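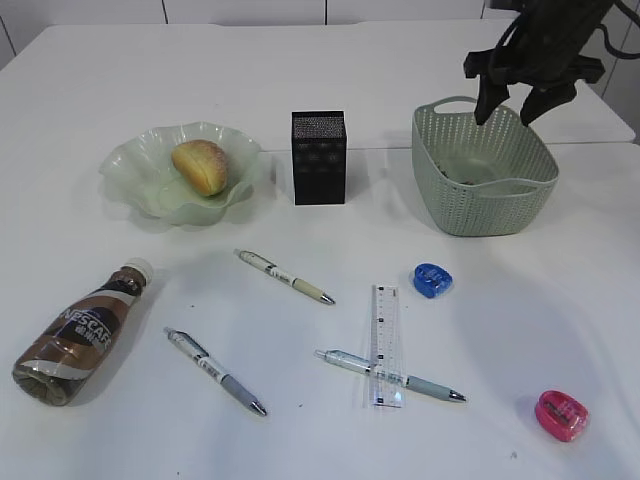 # Ultungate table sorting: planner gallery

Stenex has been rewriting the planning side of Ultungate, our tabletop sorting software, and this page collects notes from that work. Aurelio Beltrán looks after the motion planner, Yatziri Mendoza the perception code. Last updated January 4, 2024.

**Basket approach.** The gripper hangs over the sage-green basket with its fingers pointing down. In the planner, a container gets its own approach pose above the rim, and every path in or out has to pass through it. The old version let the arm cut the corner if the collision check was clear. We dropped that in August.

**Ruler over pen.** The clear ruler lies across one of the three pens. Perception has to report two objects there and record which one is on top, so the task planner can order the picks. Transparent plastic gives poor depth, so Yatziri's segmenter leans on colour and on the tick marks to find the edges.

**Bottle on its side.** The Nescafé bottle is handled as a cylinder with a long axis and a cap end. Grasp candidates are generated at 90 degrees to that axis. The lettering on the label used to split the mask in two; merging masks that share an axis fixed it.

**Small items.** The blue and pink sharpeners are both translucent, and their soft shadows used to be added to the outline. Shadow removal now runs before the outline is fitted. It adds 9 milliseconds per cycle.

**Bowl and bread roll.** A wavy rim is awkward to model, so the collision mesh uses a plain ring at the height of the highest point. The roll is kept as a separate object with the bowl as its parent. If the bowl moves, the roll's pose moves with it.

Regression tests for all of the above are in the planner repository under ticket 914. Send mesh problems to Aurelio and mask problems to Yatziri.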